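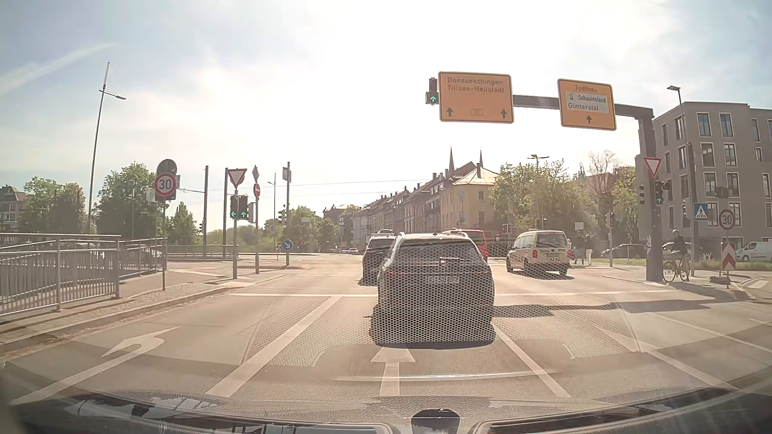

Junction at the end of the bridge road, middle lane, sun straight ahead. Green left, green straight on.

12/19/18, drive notes, glare run

Went out early with Bernadette Riviere navigating and me driving, because we still owe the Dunmore people a page on low sun and I wanted to get it done before everybody disappears for the holidays. Same loop as in July, out past the Mondetti warehouse and back, 31 minutes door to door (faster than I thought we'd do it!).

The picture up top is the one I keep going back to. The sun sits right over the junction and the whole middle of the sky goes white, and I'd expected to lose the signals completely. We didn't – the left arrow and the up arrow both read fine, I think mostly thanks to them being on the same pole as the yield triangle, so your eye already knows where to look. The 30 sign by the railing is fine too. What goes is the small stuff on the cars. I can't get the plate on the dark SUV at all, and I've tried it at every zoom. The "1212" on the back of the van over to the right, on the other hand, is no trouble. Big characters win, I guess.

Then there's the honeycomb. It's all over the back of the SUV and the road on both sides of it, a dotted reflection, and it's annoying because it lands exactly where I want to look. Bernadette says dashboard, I say vent cover, and we've agreed to put a piece of matte black cloth down (the Zallaso stuff in the second drawer, NOT the shiny one) and drive it again before arguing any more.

Paint on the road: better than I'd feared. Left arrow and straight arrow are nice and crisp, the one in the right lane is fainter. I'd like to know if that's wear or just the light, so next time we take the right lane on purpose. The long shadow on that side doesn't help anyone.

Exposure – tried 1/2000 and 1/4000 on the way round and kept 2000 for the loop. Haven't compared them properly, don't quote me.

Also, sun visor. I had it all the way down and still squinted through most of the return leg, so whoever drives next, take the Clultard glasses, they're in the door pocket.

To do:
black cloth on the dash, repeat the loop
right lane at the junction
clean the windshield, inside as well
ask Dunmore if they want the July pages in the same file
Bernadette has the route sheet, get it back from her before Friday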